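## 4. Setting up the Grirkon in a spare room

The Grirkon learns to handle things by copying a person who is already good at it, which in most homes means you. Set aside an hour. Thursday evening is as good as any.

1. Pick a room with a level floor and one large window. Curtains are useful - the arm dislikes glare even more than cats do.
2. Mark the arm's base position and leave 100 cm clear in front of it.
3. Put on the headband and start a recording from the Wosus app. Wait for the second beep. The first one means only that the app has noticed you.
4. Work through the handling tasks with bare forearms. Long sleeves teach the arm that wrists are made of wool.
5. Do the bottles first, gripping each one by its cap, then move on to the standing objects along the wall. Keep both hands in view, including the one with nothing to do.
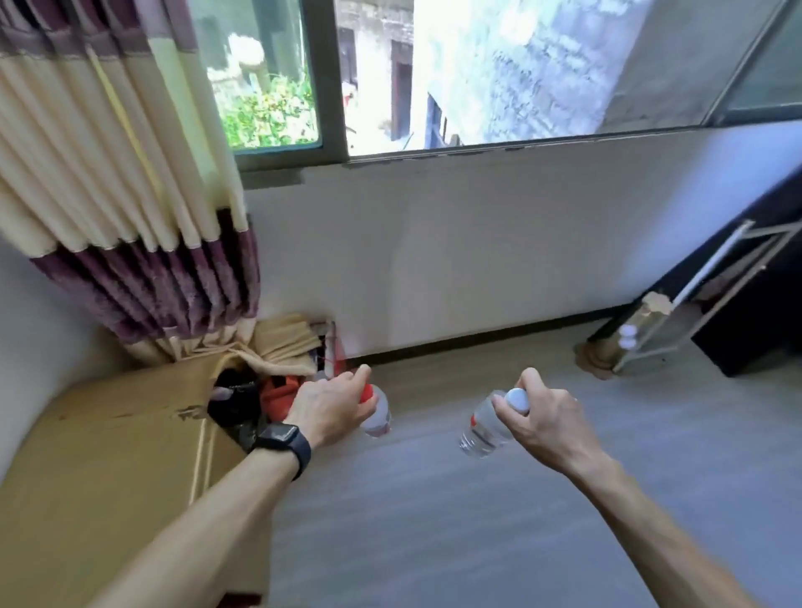
Bottles in the first, stand and water dispenser in the second.

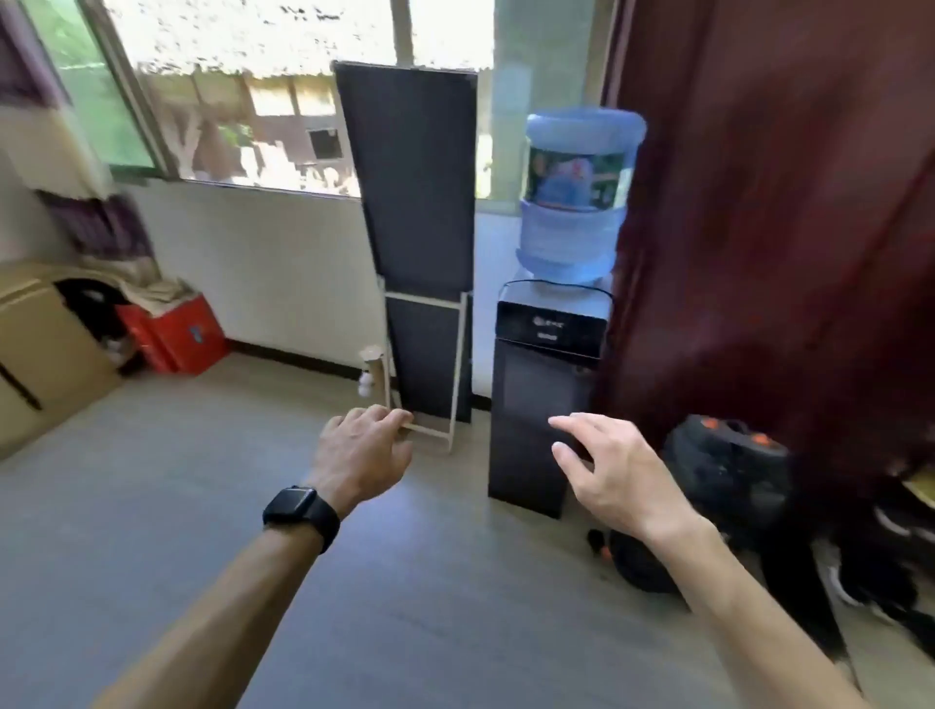 Ida Janssen wrote in after the last edition to say that step 5 took her 25 recordings, that the app threw out most of them for "haste", and that she would like it known she has never been hasty in her life. Slowing down at the moment of letting go cured it, she added, and the manual might have mentioned that.

6. Slow down at the moment of letting go.
7. Stop the recording before taking off the headband. Otherwise the arm will study your ceiling.
8. Press **Learn** and leave the arm switched on overnight.

**Note:** Error 181 means the disk is full. Delete the ceilings first.

**Caution:** Never practise with open bottles. The base is sealed against dust and, up to a point, criticism, but water gets in at the cable socket.

**Caution:** Keep the arm's reach clear of furniture during the first morning's run. Wardrobe doors are not covered by the warranty.

For cleaning the fingers, see section 5.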